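Notes for the Wednesday lunchtime talk, December 1, 2021. Slot is 15 minutes, so keep the Nekari story short this time!

**Opening**

Hello everyone, thanks for coming, do bring your sandwiches in. I'm going to talk about washing instructions, and I promise it's more fun than it sounds. (Pause. Somebody usually groans.)

I got into this because I shrank a jumper. It was a lovely grey one from a shop called Ruvosar, I'd saved up for it, and it came out of the machine fit for a teddy bear. I went back and read the label afterwards, and I couldn't understand a single thing on it. A triangle, a circle, a little tub with a hand in it. I'd been doing my own washing for years and had been ignoring all of it.

So, hands up, who read a care label this week? And who has ever cut one out because it itched? Keep yours up, I'm keeping mine up too.

**What the symbols mean, quickly**

Go through these at a trot, people can take a handout.

- Tub: washing. The number inside is the hottest you should go.
- Tub with a hand: wash it by hand, gently.
- Triangle: bleach. Crossed out, leave the bleach in the cupboard.
- Square: drying. A circle inside the square means the tumble dryer.
- Iron: ironing, and the dots tell you how hot. More dots, hotter.
- Plain circle: that one's for the dry cleaner, hand it over.

Don't get drawn into the bars under the tub unless someone asks. If they do: one bar is a gentler cycle, two is gentler still.

**Small things, big trouble**

The stuff that goes wrong in my house is nearly always the little bits. Hankies, flannels, doll's clothes, the cloth you dry your glasses on. They've either got no label or one that's bigger than they are, and they go in with whatever's nearest. White with a coloured edge is the one I dread, because is it a white or is it a colour? I put mine in a cool wash with the pale things and I haven't had a pink disaster since November.
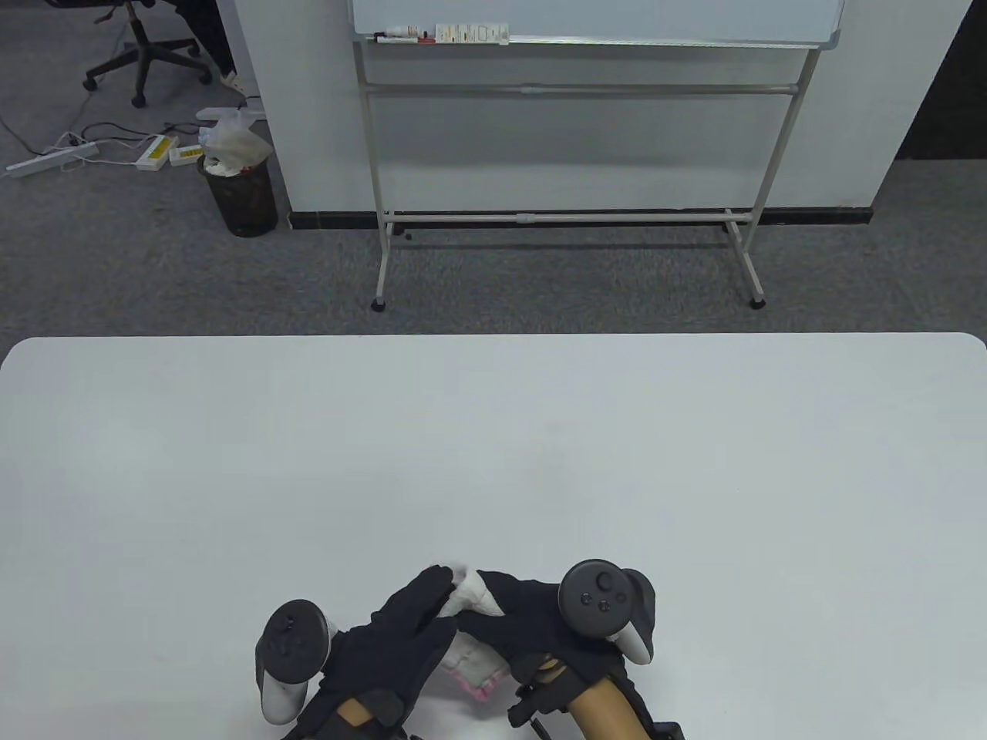 *White cloth, pink border: which pile?*

Ask the room which pile they'd pick. Last time at Liepiņa they argued over this for so long I had to skip the bit about ironing, so give it one minute and move on.

**The survey**

Now my favourite part. Austra Grīnberga and I put a very simple question to people at work and to anyone who'd answer our email: do you sort your washing? We got 579 replies, which amazed us, and 321 of them said yes, always. That's a bit more than half. I'd have bet on a lot fewer!

Be fair here and say that the sort of person who answers an email about laundry probably does sort their laundry. Austra will be in the second row and she'll pull a face if I leave that out.

The comments were wonderful. One person sorts by day of the week. One has a separate basket for "things I'm scared of". And loads of people told us that dark clothes are where they come unstuck, mainly with a tissue left in a pocket.

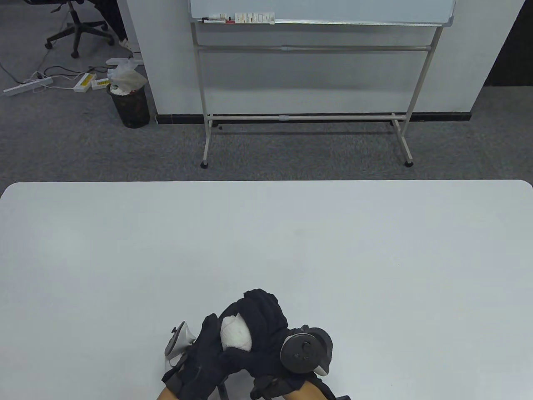

My own cure is a boring one: I turn out every pocket while the kettle's boiling, before anything goes near the machine. If it's too late, dry the thing fully and shake it outside, and then go over it with a clothes brush. Washing it again straight away never did me any good.

**The Nekari story (short version!)**

Tatsuya Hamada bought a Nekari coat with a label in four languages, and two of them disagreed. One said cool iron, the other said no iron. He wrote to the shop, and they wrote back to say thank you for your interest in our coats. Wait for the laugh. Then say he went with "no iron" and the coat's fine.

Which gets me to fluffy things, because somebody always asks.

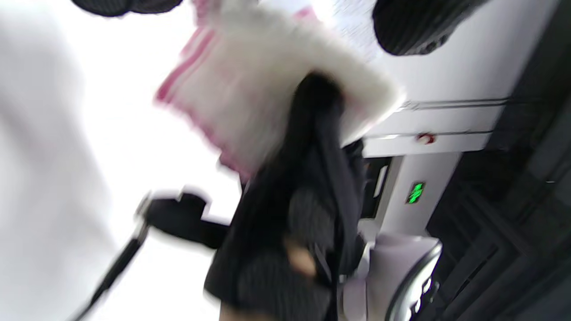 Fake fur and anything plush hates heat. Check the label first, and if it allows washing, go cool, use a gentle cycle and let it dry in the air, well away from the radiator. Brush it with a soft brush once it's dry. If there's real fur on it, or you can't tell, ask a cleaner. Please don't ask me, remember the jumper.

**Last bit**

Thank Baltonex for the room and the biscuits. Handouts are by the door, 2 sheets each, symbols on one and Austra's survey on the other.

Questions. If it goes quiet, ask who's got the oldest towel.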